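Kitchen arm build, is my success rate worth anything?

Govberg
Finally got the homebuilt arm doing something on the counter. Task is fruit sorting with a mandarin, a lime, a lemon and a flat orange slice. The log says 94 percent picks over the whole of November. Setup as of tonight:

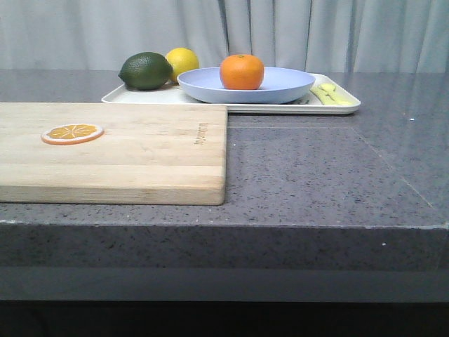 Counter layout, curtain as backdrop

Mathur
94 percent of what? Same curtain, same tray, same fruit every run. I'd guess it learned your countertop. Move the board 4 inches and post the number again.

Govberg
I do move stuff. The plate goes on the tray for some runs and right on the counter for others. The gap between the two layouts is maybe 5 points.

Dakham
Mathur's being harsh. It's a home build, and two layouts is more than most people here bother with.

Mathur
Two is still two. And who decides what counts as a pick? If it drops the lime and grabs it again, is that a pass? 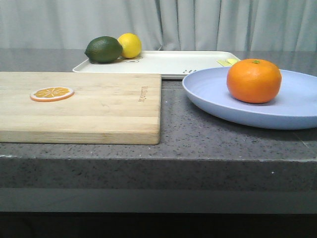 I also don't buy the flat slice being in the same average as the round fruit. Thin things are where cheap grippers fall apart. Split it out by object or the number is decoration.

Govberg
Regrasps count as a pass, yeah. I can split it.

Dakham
Still think it's a decent result for parallel jaws and hobby servos.

Allano
Has anyone tried speckled stone with a depth camera? Mine gave me garbage until I put down a mat — might be part of your 5 points.

Govberg
No depth on mine, just RGB. Will rerun with regrasps as fails and post the log.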